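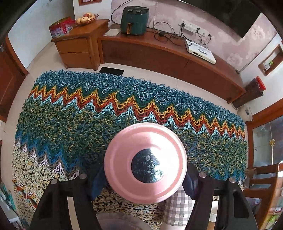 Tosgate, 2025-06-16

Pantry moths, again

Second round since December. I threw out 5 bags of flour and wiped every shelf with vinegar. They're back, and they look well fed. What am I missing?

Hutik
Check the stuff you'd never suspect: birdseed, dog biscuits, tea, the fancy chili flakes. Mine were living in a wreath. Freeze anything you keep for a week, then put it in containers with lids that really seal. Vacuum the shelf peg holes too — larvae love those.

Arruda
Vinegar does nothing to the eggs. It does make the kitchen smell like a salad, so there's that.

Gamby
just move

Hutik
Sticky traps only catch the males, by the way. Hang one anyway so you know when it's over.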